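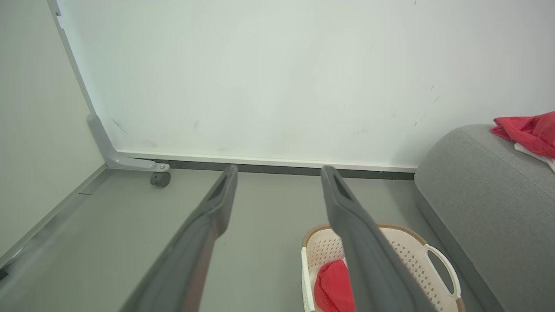 Sum-yee Chiang
Course tutor, Buying and Selling Residential Property (evening program)

Session 4 handout: Reading a lease before you buy the condo

Welcome back! Last time we got as far as the purchase contract, and several of you asked what happens when the unit already has a tenant in it. I love this topic, because it is where the paperwork starts to feel like real life (and where a careful reader can save a buyer a lot of money).

Bring your marked-up copy of the Plolton lease. If you lost yours, share with a neighbor.

1. The tenant usually comes with the unit

In most places a sale does not end a fixed-term lease. The buyer steps into the seller's shoes, collects the rent and takes on the repairs. So the first date to find is the end date, and the second is the date by which either side has to give notice. Write both at the top of page one. Check for an automatic renewal clause too - they like to hide near the back.

2. Who is holding the deposit?

Our practice tenant, Mr. Hsiao, paid a deposit of $1536 and pays $1309 a month. At closing, the deposit should be credited to the buyer or handed over in whatever way local law requires. Ka-ming Hsiao will look to the new owner for it when he moves out, so the buyer needs to see it on the closing statement.

Try this one at home: closing falls on day 11 of a 30-day month, the rent was paid in full on day one, and the contract gives the day of closing to the buyer. How many days of rent does the seller owe the buyer? (Start by counting the seller's days, and remember that the seller keeps ten.) 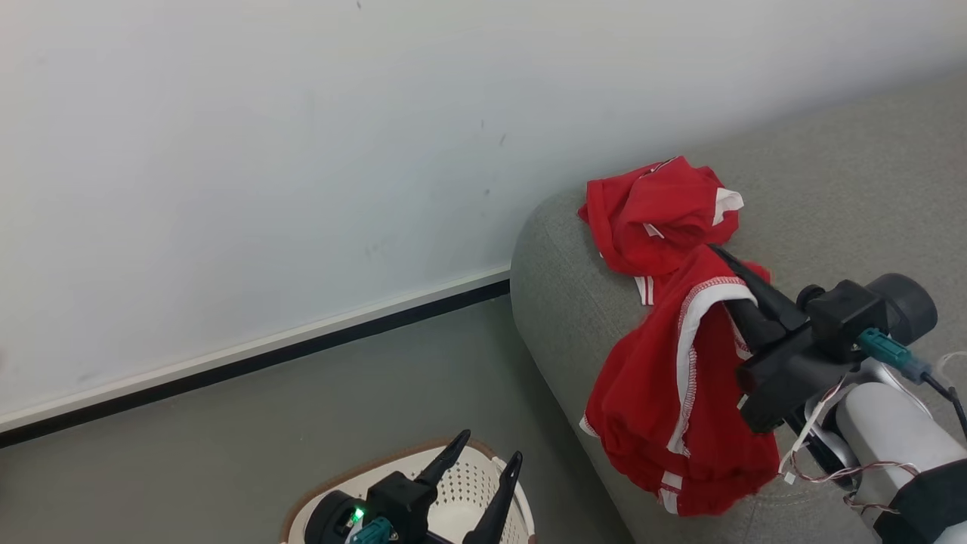 3. The estoppel certificate

What a wonderful, ugly name! It is a short signed statement from the tenant confirming the rent, the deposit, the end date and any side promises. Side promises are the fun part. In the Plolton file the seller had told the tenant he could keep using a second parking space, and the lease says nothing about it. Read clause 40 alongside the certificate and decide what you would ask before signing. We'll hear from both sides of the room.

4. Seeing inside

A tenant is entitled to reasonable notice before a viewing. Look up the rule where you live and write it down, with the source. Buyers should still ask for a final walk-through, tenant or no tenant - and go with a list.

Reading for next time

Chapter on title searches, first half only. Chia-hao Wu's notes on easements are in the shared folder and they are terrific, much clearer than the textbook.

Written answers to the rent question and the parking question are due 4th October, by email. One page is plenty. Show your arithmetic, please!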